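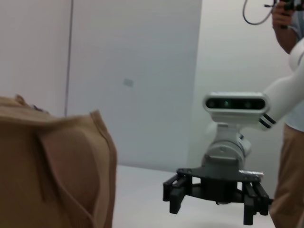
Brown paper bag, top folded over.

Harkero Bakery, Nornodville shop and back store
Walk-round safety check, April 12, 2019
Done by: Inna Savchuk
With me for the first half: Petro Levchenko (then the oven timer went and I lost him)
Sheet number: 2464

Same headings as last time so we can compare. I've put OK, Sort or Urgent next to each one and then rambled underneath, as usual. If your name's in a comment, that one's yours, please initial it on the copy by the sink when it's done.

FRONT OF SHOP

Floor clean and clear of trip hazards: Sort
The mat by the door has started curling at the corner again. I flattened it with my foot and it popped straight back up while I was looking at it. Taping it down isn't working and I'd like a new one, a heavy rubber-backed one like they've got at the chemist's. Vasilică, could you measure the old one before you bin it?

Door closes properly, handle secure: OK
Much better now the hinge has been oiled!

Glass counter and shelves: OK
Tiny chip on the underside of the bottom shelf, customer can't reach it, same size as it was in September. Leave it on the list.

Allergen folder out and up to date: Sort
Folder's out. The walnut loaf page is the old recipe, though, and we've been putting sesame on top of that loaf for weeks. I've taken the page out and stuck a handwritten one in for now (my writing, sorry). Needs typing up properly today.

OVEN ROOM

Oven gloves in good condition: Urgent
No. The blue pair has a thumb you can see daylight through. I've thrown them away so don't go looking for them. There are 2 new pairs in the drawer under the scales and I'd rather you used those than a folded tea towel, Ulises.

Extraction fan working, filters clean: Sort
Works, sounds like a lawnmower. Filters were greasy enough that I didn't want to put my clipboard down near them. They come out with the two clips at the front and can go in hot soapy water overnight.

Emergency gas shut-off reachable: OK
Clear, labelled, and everybody on shift could point to it when I asked. Well done, all of you.

Fire blanket and extinguisher: OK
Both on their hooks, tags in date, pin in. Someone had hung an apron over the blanket. I moved the apron.

Burns kit: Sort
Plenty of dressings but the gel has gone out of date. I'll pick some up on my way in tomorrow.

BACK STORE

Dry goods off the floor: Sort
Nearly! The Prodlow flour is all up on the racks and looks lovely. The rye was on the floor behind the door, where it always ends up when a delivery comes at a busy time. I know it's a pain, but anything on the floor is the first place mice will look and I really don't want to go through that again.

Opened bags closed and dated: Sort
Mixed. Rolling the top down and clipping it is fine for anything we'll get through in the week, and most of you are doing it. After that it wants tipping into a lidded tub. Dates were missing on the semolina and the poppy seeds. The marker is on a string by the light switch and there's no excuse now that it's on a string.

Carrier bags and boxes stored safely: OK
The paper bags have moved down to the middle shelf so there's no climbing for them. Keep them away from the heater pipe, please.

Heavy items at waist height: OK
Myroslav swapped the sugar and the cake boxes over and it's made such a difference to my back. Thank you!

Step stool: Sort
One rubber foot missing, so it rocks. I've looked under all the racking and can't find it. Please don't stand on it until we've got a replacement. Bednárik do spare feet for it and the part number is 616, I've written it on the underside of the seat as well.

Signs of pests: OK
Nothing in the traps, no droppings, no chewed corners. I did find a very old currant.

Lighting: Sort
Tube at the far end flickers when you first switch it on. Not dangerous, just annoying, but it's the corner where the sharp edge of the racking is, so let's get it changed.

STAFF AREA AND YARD

First aid box: OK
Topped up with blue plasters.

Back door and yard steps: Urgent
The second step down has a loose edge and I felt it go under my heel. Use the side gate until it's been mended. I've rung the landlord and left a message, and I'll ring again after lunch if I've not heard back.

Bins: OK
Lids down, cardboard flat. Lovely.

Accident book: OK
Nothing new since the tray incident.

FOLLOW-UP

Gloves: done while I was there.
Step: me, chasing landlord.
Mat: Vasilică.
Allergen page: me, before closing.
Fan filters: Ulises, tonight.
Stool foot and light tube: Petro to order, 9 in the morning is the cut-off for next-day delivery.
Rye: whoever reads this first, please just put it on the rack.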